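Notebook entry, May, 9:40 a.m.
Subject: Moisture conditioning of glued maple panels, Rinska series

The second group of panels was moved from the storage room to the conditioning cabinet this morning. Starting weights were recorded by W. Evangelista and entered on the Rinska sheet. The heaviest panel weighed 799 g. The cabinet setting is unchanged from the first group.

Two panels from the Predach delivery showed slight cupping across the width and were set aside. Both had been stacked without spacers. Stacking without spacers is to be discontinued for all stock under test.

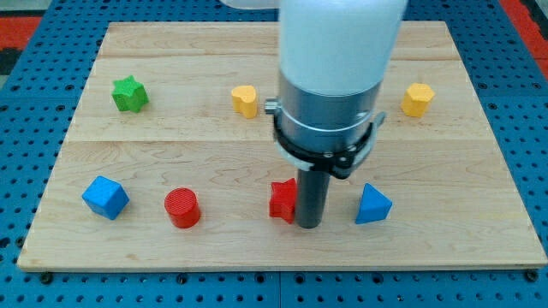

Glue line checks are to be made at the end of each conditioning period, before the panels are weighed. Openings are to be marked in pencil on the end grain and measured with the feeler gauge. Abundio Robles has asked that the Milell adhesive be kept to its own shelf, as the two containers now in use have similar lids.

The first group lost more than 5 g per panel and has not yet leveled off. Weighing will continue until two readings in a row agree.

Outstanding: new pads for the clamps; 200 grit paper; reply from Öztürkmen regarding the replacement door seal.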